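3.2 Setting and participants

The study took place in a bilingual primary school in Cirau, where pupils are taught in two languages from their first year. Mornings are given over to the home language and to mathematics; science, art and workshop lessons are taught in English after the midday break. At the time of the study, which ran from November to the end of the spring term, the school had 57 pupils in the two year groups we followed. All of them had been at the school for at least one full year.

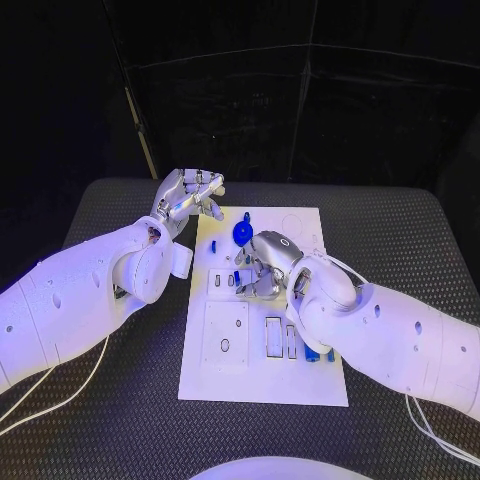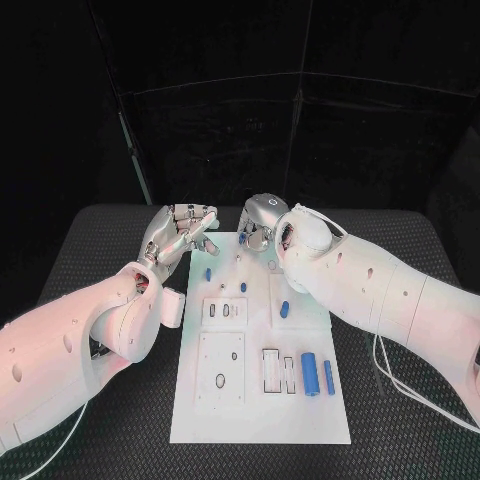 Figure 2. Two robot arms with jointed, silver-colored hands reaching over a white work board.

Of the 57 pupils, 40 had written consent from a parent or guardian and took part in all stages. The others attended the same lessons, but their speech was left out of the transcripts. The pupils came from mixed language backgrounds. Most spoke the local language at home, a smaller group spoke a third language with at least one parent, and 7 used English at home on a daily basis. We kept this last group in the sample but report their results separately in Section 4.

Workshop lessons followed the Masteo course, which the school had adopted two years before we arrived. The course is organized by topic, and each topic ends with a task that pupils explain aloud to a partner in English. Teachers are given a word list for each topic but are free to decide when to introduce it. In practice we saw two patterns. Some teachers went through the list at the start of the lesson, before any materials were handed out. Others waited until a pupil needed a word and then wrote it on the board. We return to this difference in the discussion.

3.3 Data collection

We recorded one workshop lesson per class every second week. Each recording lasted the full lesson, but only the partner talk in the last 10 minutes was transcribed in full. This part was chosen for a practical reason – it was the only stretch of the lesson in which all pupils were expected to speak, and the teacher said very little.

Transcripts were coded for language choice, turn length and use of words from the topic list. A turn was coded as mixed if it held at least one content word from each language. Proper names and fillers were ignored. Two coders worked through the first set of transcripts together and the remainder separately, meeting once a month to settle doubtful cases.

Pupils also completed the Cornico vocabulary check at the start and end of the study. It is a short spoken test in which the child hears a word and explains it in either language. We chose it over a written test because spelling in English was still uneven in the younger group, and an earlier trial at a school in Oprea had shown that weak spellers left many items blank even when they knew the word.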